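Privusine
@privusine
October 16, 2022

1/ I said I'd write up how I fold shirts, so here it is in one go. I've been doing the laundry for the Orkville swap rail since February. We get a lot of tops in. The last lot was 117 pieces and 34 of those were plain shirts in one pale colour or another.

2/ Start with a clear patch of table bigger than the shirt. A bed will do if you haven't got a table, but the cloth sinks into it and you end up chasing creases. I like a white top. Pale green on white is easy enough to see, and any marks on the cloth show up before it goes away folded.
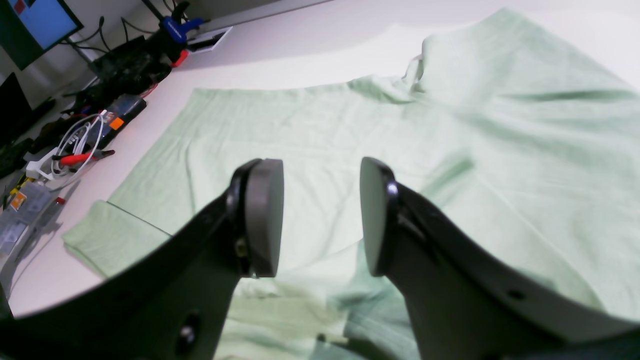 3/ Give it one good shake first, then put it down and leave it. Most people start smoothing in the middle. Start at the hem. Get that edge straight and the rest of the shirt has something to line up with.

4/ Next, find the collar and lift it. Only the collar, a few inches off the table. The cloth underneath drops back into place and you can see whether the back is lying flat or has ridden up.

5/ If one sleeve has got tucked under the body, leave it there until the collar is sorted. Pull it out too early and the side seam twists. 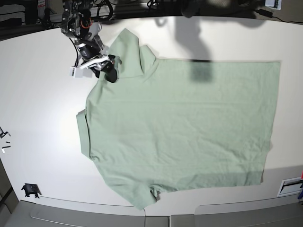 Mint green shirt laid sideways, collar end lifted, a few creases still to smooth.

6/ Smooth outwards with a flat hand, from the neck to the hem, then out to each side. Two passes is plenty. You won't get rid of every wrinkle and you don't need to. It isn't ironing.

7/ Fold one side in to about a third, sleeve laid back along itself. Then the other side. Then bottom to top, once for a drawer or twice for a shelf. I used to follow the Duan chart, which has you fold in quarters. It's fine for thick cotton – on anything soft it slides open again by the time you've got to the drawer.

8/ Hold the corner down while you make the next fold. That was the bit I was missing for years. One hand keeps the corner still and the other does the moving.

9/ Jersey is the worst of the lot. It looks square for a second and then the bottom edge goes ragged. Press the fold down and go again from there. No need to shake it out and start over unless the collar has shifted.

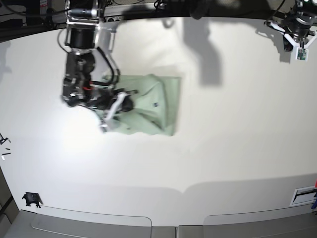

Same colour, much smaller shape. Straight down one side, bottom edge still ragged.

10/ If there's a label, check it before you stack. I keep sizes together, so I want to know what I've got without opening them all up again.

11/ Someone asked about storage. I use the shallow Skikis boxes, shirts standing on their edges in a row. Don't pack them tight. If you have to tug one out, the two next to it come undone.

12/ To the person who asked about fitted sheets: no, sorry. I roll mine up and shut the cupboard door.

13/ Trousers next, probably at the weekend. If you do your sleeves differently, put it in the replies – I'm still not happy with mine on the long-sleeved ones.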